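The Long Wait for a Machine That Tidies Up

By Segundo Zapata

My mother-in-law has a drawer in her kitchen in Dullow where everything without a home goes to live. There are batteries in it, rubber bands, a key for a bicycle lock that was stolen together with the bicycle. When I told her I was writing about household robots, she pulled this drawer open and said, "Ask them about this."

So I asked them. For most of August I visited people who try to teach machines the small work of houses and workshops, and in every place I described the drawer. The reactions were similar. First a smile, then a kind of tired breath.

"A drawer is the worst thing you can bring me," said Nidia Carhuamaca, who leads a group of 12 people at Onusov. "I would prefer that you bring me a car engine. An engine at least has a drawing."

Her group works in a former bakery, and the old oven doors are still in the wall. They do not build a robot butler, and she becomes a little impatient if a visitor uses this word. What they do is pick up small things and put them somewhere else. A person guides the arms through a task, again and again, and the software learns from what the person did. On the morning I came, one task had been repeated 78 times since the doors opened at seven. I was offered to try it myself and I was very bad. My hand knows how hard it is holding a teaspoon. Through the arms I knew nothing, I had only my eyes, and I pushed the thing I wanted across the floor like a cat does.

It is easy to forget how much of housework is touch. We find the end of the sticky tape with a fingernail. We know that the jar lid has caught the thread because of a small feeling in the wrist. Rocío Muñoz, who cleaned holiday flats in Alvarado for many years and now advises the group two mornings a week, told me she can make a bed in the dark. "They ask me how I do the corners," she said. "I do the corners. I had to make one very slowly to find out what my thumbs were doing."

The shop floor should be easier, and in some ways it is. At Uvero, a workshop which repairs hand tools and garden machines, Getsemaní Camacho has had a pair of arms on a bench since the spring. Their job is to sort what comes out of a dismantled tool: screws here, springs there, plastic parts in a third tray. He showed me his notebook. On a good day the arms sort 1220 parts, and he is happy with this number. Then he turned the page and showed me the bad days, when two springs have hooked into each other and the whole shift goes into pulling one knot.

"A spring is rude," he said. "You take one end and the other end has its own opinion."

He still employs the same people as before. They have been moved away from sorting, which they hated, and towards the repairs. One of them complained to me, not very seriously, that he misses having a job where he could listen to the radio and think of nothing.

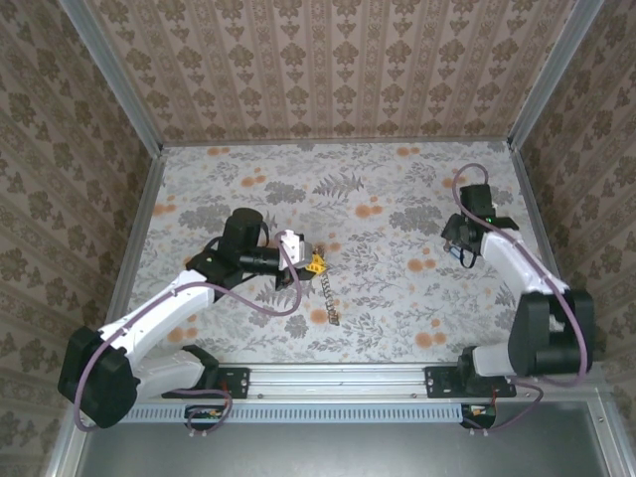 The other great difficulty is the background. A machine which has learned its task on a plain grey table may become lost on a flowered tablecloth, and people do have flowered tablecloths. They also have carpets with patterns, tiles with cracks, low sun through the window at five in the afternoon. A child of three years sees a button on any of these and puts it in the mouth. For software this separation of the thing from what lies behind it has to be learned, and a laboratory which only uses plain surfaces will be surprised later in somebody's home.

I asked Vaughn Fitzsimmons, a retired engineer who spent his working life on packaging lines, when he expects to own a robot that can empty a dishwasher. He is a careful man and did not want to give a year. He believes that the plates will come first, then the glasses, and the cutlery much later. The lids of plastic boxes he does not expect to see solved in his lifetime – his wife and he cannot match them either.

Carhuamaca is more hopeful, but her hope is narrow. She thinks a machine could soon do one dull task in one known place, for a person who has sore hands or a bad back, and take a long time over it. "If it needs the whole night to sort the laundry, why not? You are sleeping," she said. What she does not like is the films that companies show, in which the robot folds one shirt and the film stops. She wants to see the second shirt.

Before I left Onusov I told her once more about the drawer in Dullow, and she asked how deep it was. I did not know. She wanted also to know if it sticks when you pull it, and this I could answer. It sticks very much, you have to lift it a bit on the left side.

She wrote that down.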